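Glassware and Stockroom Assistant (part-time)
Distelwood Teaching Laboratories, Broltamow

Posted June 9, 2019

We are looking for a part-time assistant to look after the glassware and small equipment used in our teaching laboratories. The post is for term time only, with mornings preferred, and would suit someone with school-level chemistry or experience of a kitchen, dispensary or stockroom where things have to be put back in the right place.

Distelwood runs practical courses for colleges and adult learners in the Broltamow area. We have two teaching rooms with a shared prep room between them. The stockroom is at the end of the corridor and holds everything from droppers to large flasks. The last assistant left in May and the shelves have been kept going by teaching staff, so the first few weeks will include a fair amount of sorting.

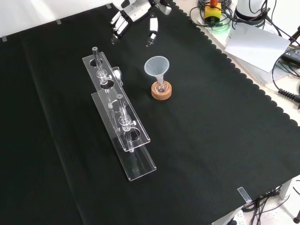
Glassware is most of the job. You will wash it, dry it, check it for chips and put it out for the next class, along with whatever supports it needs. Tubes with a bulb partway down go upright in the clear acrylic racks, and a round-bottomed flask always sits in a cork ring, with or without a funnel in its neck. Straight-sided beakers and measuring cylinders are kept in the prep room cupboards and go out on trays. Anything chipped or cracked goes in the broken glass bin and is written in the book so that it can be reordered.

Other duties

Setting out benches from the class sheet before each session and clearing them afterwards.
Labelling shelves and boxes. We use the Mittal labelling system, which takes an afternoon to learn.
Entering stock in Gilix, our ordering and booking software. You do not need to have used it before.
Unpacking deliveries and checking them against the order.
Washing cloths and wiping down racks, stands and clamps.
Helping with the stock check at the end of each term. The last one listed 400 pieces of glassware in the prep room alone.

You will not be asked to teach or to make up solutions. The senior technician does that and will be your line manager.

What we need from you

You should be careful with your hands and able to follow a written list. The work is mostly standing, with some lifting of boxes and trays. Basic computer skills are needed for the stock records. A qualification in science is welcome but not required - we will show you what each item is called and where it lives.

Hours and pay

The post is four mornings a week in term time. Pay is on the support staff scale and depends on experience. Lab coat, gloves and safety glasses are provided. There is a staff kitchen and free parking behind the building, and the bus from the town centre stops at the gate.

How to apply

Please send a CV and a short letter to the Distelwood office, marked Stockroom Assistant. Give the names of two referees, one of whom should be a recent employer or tutor. Shortlisted applicants will be invited to look round the laboratories and have an informal talk with the senior technician before interview. If you need any adjustments for the visit, tell the office when you apply.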